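Vollulwood Towel Bar 641, Matte Charcoal

The 641 is a single towel bar for bathrooms and powder rooms. It comes with two square brackets, the rod, a wall template, screws and a small hex key. Skelley sells it in one width, 21 inches between bracket centers.

Mounting

Tape the template to the wall and check it with a level before marking the holes. On drywall, use the anchors in the bag unless both brackets land on studs, which are usually 16 inches apart and will not match the template. On tile, start with a carbide bit at low speed. The set screws go on the underside of each bracket. Tighten them last.
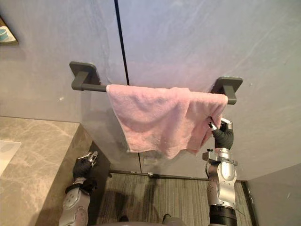
Allow one full day before hanging anything if you used adhesive pads. The pads are sold separately in packs of 2 and are not meant for textured paint.

Care

Wipe with a damp cloth. Do not use bleach, vinegar or scouring powder. Water spots come off with a little dish soap.

Other pieces

The Citetow robe hook and the Fuchs paper holder ship in the same charcoal. Wall shelves and mirrors are on their own pages. Orders placed in February ship from the new warehouse. For trade pricing, write to Reinhold Pfeiffer at the Skelley order desk. 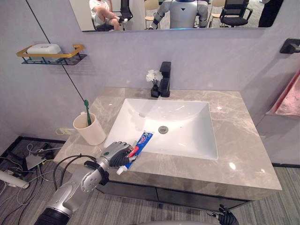

Wide wall mirror and small wire basket shelf with gold-colored front rail

Returns are accepted on unopened boxes only.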